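**Mar 23, 2024 — for immediate release**

# Follov opens its packing bench to visitors and asks them to be hard to please

Follov will hold an open day at its Kudia site next month, with places for 70 visitors. They will be shown how the firm teaches machines to handle soft packaging. They will not be shown a finished product, and Follov asks that nobody write it up as one.

The firm's trade is packing dry goods for smaller grocers, a business it has been in since 1902. It has sat through a good many automation demonstrations in that time. Most used stiff cardboard boxes, well lit and evenly spaced. Very little of what passes through Kudia looks like that, so the open day will be built on the awkward items: pouches, sachets and thin tubs that stick together.

At each bench a person works with a gripper in either hand, and the movements are recorded for later training. Visitors may try it for themselves. Most people find it slower than using their fingers, and Follov sees no point in hiding that.
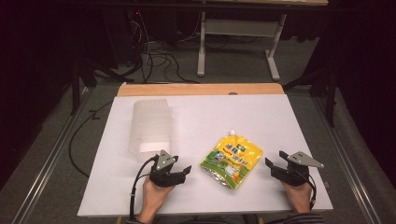
*A spout pouch between two hand-held grippers at the Kudia bench, with nested plastic tubs to the left.*

The work is a joint project with Leclerc, which supplies the grippers, and Hasham, which handles the recordings. Follov supplies the goods, the bench staff and, by its own account, most of the doubts. So far the project has logged 1692 handling attempts. That figure includes failures, and the firm will not give out a success rate until all three partners agree on what counts as a success. A pouch that has been picked up and dropped an inch short of the tub is still being argued over.

"We have been promised a packing robot more than once," a Follov spokesperson said. "What we have now is a way of recording how people do the job. It may lead to a machine we would pay for. It may not, and we would like visitors to see enough to make up their own minds."
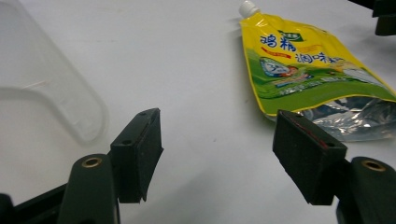 Grip pads are one of the running costs Follov wants talked about on the day. Suppliers tend to quote for the arm and the software and leave the small parts to a later email. Leclerc has agreed to take questions on pad life and replacement prices in front of the visitors, and Hasham will explain how long its recordings are kept and who may use them.

Each bench session lasts 20 minutes and is followed by open questions. There will be no film and no keynote. The firm has also asked its partners to leave out any forecast of jobs saved or jobs lost — none of them has the figures to support one.

A written account of the trials, including the attempts that went wrong, is due in December.

Places are free and should be booked through the Follov press office, which can also arrange bench visits for trade reporters. Visitors are welcome to bring an item of packaging they think will cause trouble.

**Ends**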